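Call for Participants: Household Water Habits Study

The Lodhi Institute for Domestic Health invites adults living in Iro and the surrounding towns to take part in a study of how much people drink at home and how well they remember it afterward.
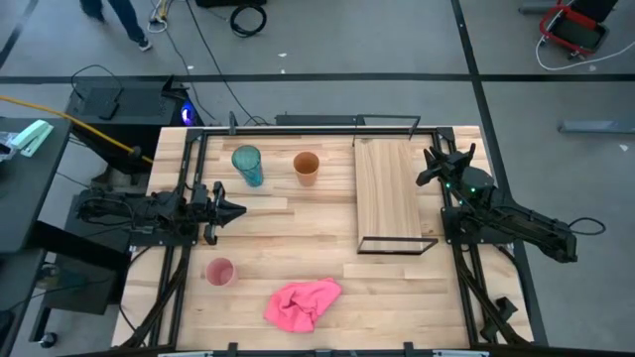

Iro, June 27, 2020

Most surveys of fluid intake ask respondents to think back over a day or a week and give an estimate. Earlier work at the Institute suggests that such estimates are least dependable for small drinks taken between meals. The present study compares a written diary, completed at the time of drinking, with a recall interview held by telephone the following day.

We are seeking 335 participants from separate households. You may apply if you are 18 or older, expect to be at home on most days of the study, and are able to keep a diary in English. Persons who are under medical advice to limit fluids, who are pregnant, or who work night shifts are not eligible for this phase.

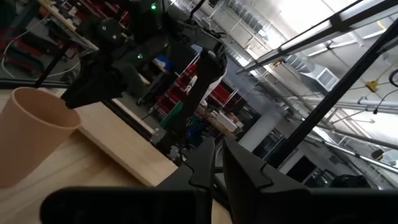
Participation lasts 17 days. During this time you will record every drink taken at home, including water, coffee, tea, juice, milk, and soft drinks. Please use your own drinking vessels and continue to drink as you normally would. At enrollment you will measure how much each vessel holds when filled to your usual level, and list it in the front of the diary under a short name of your choosing. A plain cylindrical cup with an open rim, like the tan one shown, may simply be entered as "tan cup." Vessels of the same shape and size need only one entry. Drinks taken away from home are noted on a separate page, without measurement.

The telephone interviews take place on four evenings, selected by the study office and not announced beforehand. Each call lasts no more than 15 minutes. Interviewers will ask you not to consult your diary during the call.

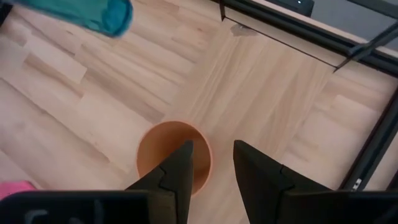
Completed diaries are returned in the prepaid envelope supplied. Participants who return a diary and complete at least three interviews will receive a payment of $34. Partial diaries are welcome and will be used where possible, but do not qualify for payment.

Your name and address are stored apart from your diary and interview answers. You may withdraw at any time by notifying the study office, and you need not give a reason. The study is funded by the Nunetti Foundation, which has no access to individual records.

To apply, request an enrollment form from the address below. Forms will be handled in order of receipt until all places are filled.

Jeanine Smits, Study Coordinator
Household Water Habits Study
Lodhi Institute for Domestic Health
Rurner Building, Second Floor, Iro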